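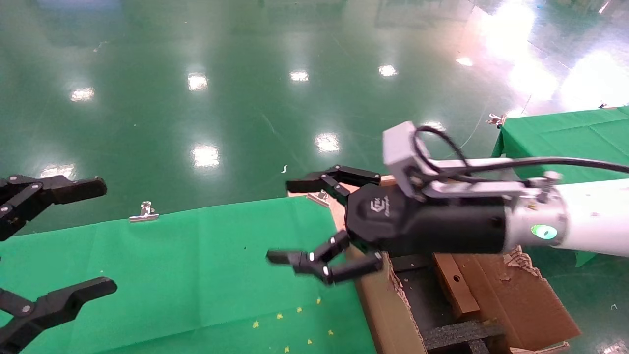
Nov 8, 2020 — index markers, continued

Back on the Bralusby manual. The conversion to the new template is done for all chapters except the appendices, which still carry the old paragraph tags. I ran the cleanup script on a copy first. It renamed the tags correctly but dropped the autonumber format on every second-level step, so "a." became "1." and the cross-references to substeps now point at numbers that exist twice on the same page. Restored the copy, changed the order of operations (formats first, names second), ran it again. Correct this time.

Unresolved cross-references at the start of the day: 166. At lunch: 80. Most of the first batch were one error repeated. The source file for the safety chapter had been saved under a new name in March and every link into it was looking for the old one. Renaming the file back would have been faster, but Pereyra's build looks for the new name, so I repointed the links in the interchange text with a search and replace and reopened everything. The remaining 80 are real. Either the target paragraph was deleted or its marker was pasted over.

Lionel Pilkington wrote to ask whether the index could go to three levels. I said two. The third level is there in his draft only because someone typed product names as subentries of subentries, and half of those have a single page number under them. He wants "Jitlow" as a main entry with everything beneath it. I would sooner file by task, since a reader with a fault code does not look under the product name. We left it open. I will set one chapter both ways and send him the pages.

Marker syntax notes, so I don't work them out a third time:

Colon separates levels, semicolon separates entries within one marker. A literal colon needs a backslash. Sort order goes in square brackets at the end of the entry, and it applies only to that entry, so a marker holding several entries needs several brackets. Page range start and end markers must sit in the same flow. If the end marker is missing, the index prints double question marks in place of the number. I found 6 of these in the maintenance chapter. 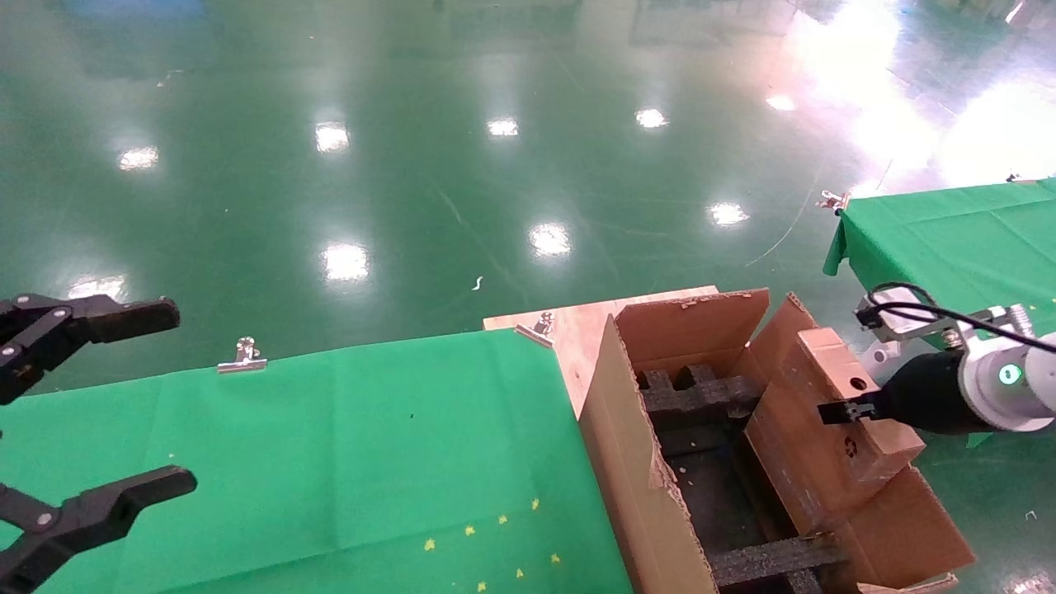
Cloth clips and carton.

Afternoon: conditional text. The manual has 19 condition tags and I can find a use for four. The others came in with chapters borrowed from the Gandside guide and were never removed. Deleting a tag asks whether to make the text unconditional or delete it as well, and the wrong answer is not obvious until the page count changes. I did them one at a time and compared PDFs after each. Slow, but two of the unused tags were hiding live warnings — both now restored and set to show in all versions.

Table footnotes still restart on each page in the landscape sections. Master page or table format, I don't know which. Left for tomorrow.

Stopped with 31 references unresolved. Book file saved, backup on the second drive, PDF settings unchanged.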